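Review: Sitia desk with metal-frame shelf, light wood color

I have used this desk since October, so it is enough time to write something useful. Before I buy a piece of furniture I read many reviews, and most of them are written on the first evening, when the person is only happy that all the screws were in the bag. I wanted to wait.

The Sitia is sold by Ploritz in two colors, and I took the light one. I paid 264 with delivery. The same shop has also the Dostcombe desk, which is cheaper and looks similar in the catalog, but there the shelf is a separate purchase and you must choose its place yourself. In the Sitia the shelf stands on black metal legs on top of the desk.

Assembly

The instruction sheet is drawings only, no words. Most of the drawings are clear. Step 10 is not. It shows the shelf leg from a side where you can't understand which end goes to the wall, and I put it the wrong way and had to open it again. With this mistake the whole work took me 90 minutes, alone. If you have a second person, ask him or her to hold the shelf while you tighten the bolts, it is heavier than it looks.

The surface

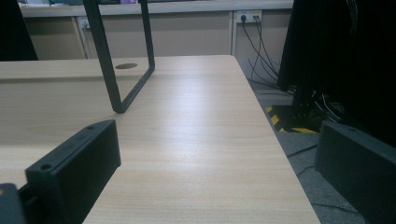 I was afraid the pale color would show every mark. After these months I can say it shows less than my old dark desk, where the dust was visible already in the afternoon of the same day. Coffee rings go away with a damp cloth if you don't leave them until the next day. One ring I left over a night, and it needed a little dish soap, but it also went away. I didn't try anything stronger and I would not recommend it.

What I like less is the shine. The surface is not glossy when you touch it or look at it from the side, but under a ceiling light it gives a white reflection, and when I read from paper I move the paper a little to the left. With a desk lamp this problem is smaller. For somebody who works only with a screen it is maybe not important at all.

The grain is fine and quiet. I had another desk before with a very strong pattern and I was always looking for my pencil on it.

The shelf legs

The legs are black metal bars, and they go narrow at the bottom. It is a matter of taste, I like it. They take little space on the table, so a notebook can lie next to them without a problem. I keep on the shelf a monitor and two rows of books, and it doesn't shake when I type. It shakes a little when I use an eraser with force.

Please put felt under the legs if you plan to move the shelf. I moved mine once without felt, and then I bought felt.

The cable hole and the corners

The hole for the cables is small and it is near the back edge. Thin cables go through easily. The plug of my monitor did not want to pass, so that cable goes behind the desk, and I fixed it with tape. A bigger hole would cost the factory nothing, I think. The front corner is rounded, and this I appreciate every day, because my room is narrow and I pass it with my hip. 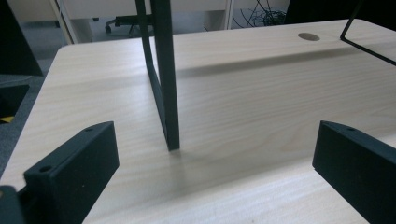 Compared with the Palamarchuk desk

My previous desk was a Palamarchuk, the model with drawers. It was stronger, but also very heavy, and the drawers became a place for old receipts. The Sitia has no drawers. In the first weeks I missed them, now I have one box on the shelf and it is enough.

Would I buy it again? Yes, for this price. I would give four stars from five, and the missing star is for the cable hole and for step 10.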